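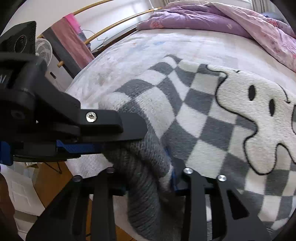 Foto: Agnes Engström / Wernia

Startseite Mieten Eigentümer Umbau Service Kontakt
Suchbegriff eingeben Suchen

Häufige Fragen zur Wohnungsübergabe nach Umbau

Die folgenden Antworten gelten für Mietwohnungen in umgebauten Bestandsgebäuden der Wernia Hausverwaltung. Für Gewerbeflächen im Objekt Brulby gelten die Regelungen des jeweiligen Gewerbemietvertrags.

Wann kann ich die Wohnung übernehmen?
Die Übergabe erfolgt zu dem im Mietvertrag genannten Termin, frühestens um 9 Uhr. Bei Wohnungen im Bauabschnitt Rajput ist der Abschluss der Estrichtrocknung Voraussetzung. Die Restfeuchte wird vor Verlegung des Bodenbelags gemessen und im Bauprotokoll eingetragen.

Wer nimmt an der Übergabe teil?
Die Mietpartei oder eine schriftlich bevollmächtigte Person sowie eine Vertretung der Verwaltung. Zuständig für den Bauabschnitt Rajput ist Kausar Afridi, für alle übrigen Objekte Lizelle Kekana. Bei mehreren Hauptmietern genügt die Anwesenheit eines Mieters, sofern Vollmachten der anderen vorliegen.

Was wird im Übergabeprotokoll festgehalten?
Zählerstände mit Zählernummer, Anzahl und Art der Schlüssel, Zustand der Wand-, Decken- und Bodenflächen, Funktion der Fenster, Türen und Sanitärobjekte sowie vorhandene Mängel. Beide Seiten erhalten eine unterschriebene Ausfertigung.

Wie viele Schlüssel erhalte ich?
Zwei Wohnungsschlüssel und zwei Briefkastenschlüssel. Weitere Schlüssel der Schließanlage sind schriftlich zu beantragen. Die Kosten trägt die Mietpartei. Eigene Nachfertigungen sind bei gesicherten Profilen nicht möglich.

Wie melde ich einen Mangel nach dem Einzug?
Über das Formular im Servicebereich oder schriftlich an die Verwaltung, mit Angabe von Raum, Bauteil und Datum der Feststellung. Wasseraustritt, Gasgeruch und Ausfall der gesamten Stromversorgung sind telefonisch zu melden. Bei Gasgeruch ist zuerst das Gebäude zu verlassen und der Netzbetreiber zu verständigen.

Die Wände haben feine Risse. Ist das ein Mangel?
Haarrisse im Putz können durch Schwinden des Materials entstehen. Sie werden im Protokoll vermerkt und bei der Nachbegehung im September geprüft. Risse, die sich verbreitern oder über mehrere Bauteile verlaufen, sind sofort zu melden.

Darf ich die Einbauküche verändern?
Die Küchen der Serie Bunetti sind Bestandteil der Mietsache. Bohrungen in Fronten und Arbeitsplatten bedürfen der Zustimmung. Der Austausch von Leuchtmitteln und Filtern ist zustimmungsfrei.

Wie hoch ist die Kaution bei möblierten Wohnungen?
Im Bauabschnitt Rajput beträgt sie 4000 Euro, soweit dieser Betrag die gesetzliche Obergrenze von drei Nettokaltmieten nicht übersteigt. Andernfalls gilt die Obergrenze. Ratenzahlung ist nach den gesetzlichen Vorgaben möglich.

An wen richte ich Fragen zur Abrechnung?
An Chin-lung Liu, Abteilung Betriebskosten. Belegeinsicht ist nach Terminvereinbarung möglich.

Weitere Beiträge
Richtig lüften im sanierten Altbau
Bauabschnitt Rajput: Stand der Fassadenarbeiten
Untervermietung: Antrag und Unterlagen
Laiba Bukhari übernimmt die Leitung der Vermietung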